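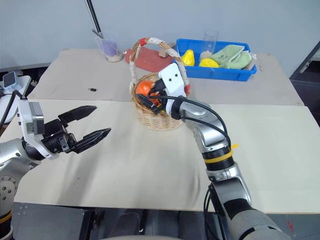

Patia Produce Share: Frequently Asked Questions

What is the share?
You pay at the start of the season, and every week you collect a basket of fruit and vegetables grown by the Amadi and Mukau farms. You don't choose what goes in it. People who need to know on the first of the month whether they'll be eating leeks on the twentieth are usually happier at a supermarket.

Can I swap the things I don't like?
Up to 2 items per pickup, at the swap table by the door. Leave something, take something. Please don't leave a turnip and take a melon, or at least have the decency to look guilty while doing it.

How much does it cost?
A full share is $30 a week and a half share is a little over half that, which members with calculators have pointed out. Packing a small basket takes as long as packing a big one. The full price list is on the sign-up form.

Where and when do I pick up?
At the Faren Street hall, from 4:00 to 6:30 in the afternoon. At 6:30 we start stacking chairs, and at 6:45 the lights go off with or without you. If you're running late, text the pickup number on your welcome sheet. Emailing us at 6:40 is a fine way of putting your regrets on record and will not get you your carrots.

Do I have to return the basket?
Yes. You get it on loan and bring it back the following week, when you go home with a full one. We tried cardboard boxes for a season and they went soft at the bottom, generally in the parking lot, generally with eggs in them. If you would like to keep your basket because it looks nice with magazines in it, the deposit is not refundable and we will think of you as a person who did that.

How do I clean it?
Shake it out, wipe it with a damp cloth and let it dry somewhere airy. It doesn't go in the dishwasher. We used to leave that sentence off this page. 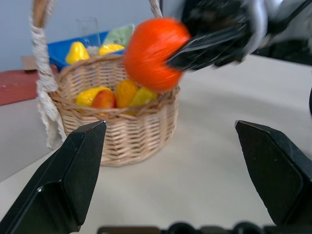 If a strand comes loose, leave it alone and tell whoever is at the desk. Angharad Griffiths mends them over the winter and would much prefer a loose strand to your idea of a repair, especially if your idea involves a stapler.

Is everything organic?
Amadi is certified. Mukau is partway through the paperwork, and has been for long enough that we've stopped asking. Each week's sheet says which farm grew what.

There was a slug in my lettuce.
That isn't a question, but yes, sometimes. There is no extra charge.

What happens when I go on vacation?
Send a friend, or tell us a week ahead and we'll hold your share over as a credit. You can do this twice a season. Shares that go unclaimed with no word from you are given to the food pantry, which has never once complained about kohlrabi.

Is there a waiting list?
There is. We stop at 70 members because that's what the hall and the growers can manage. Places tend to open up in October, when the squash begins and some people learn something about themselves.

Can I visit the farms?
Yes, on the two open afternoons, one in spring and one at harvest. Wear boots. Dogs are welcome at Mukau but not at Amadi, where the geese have views.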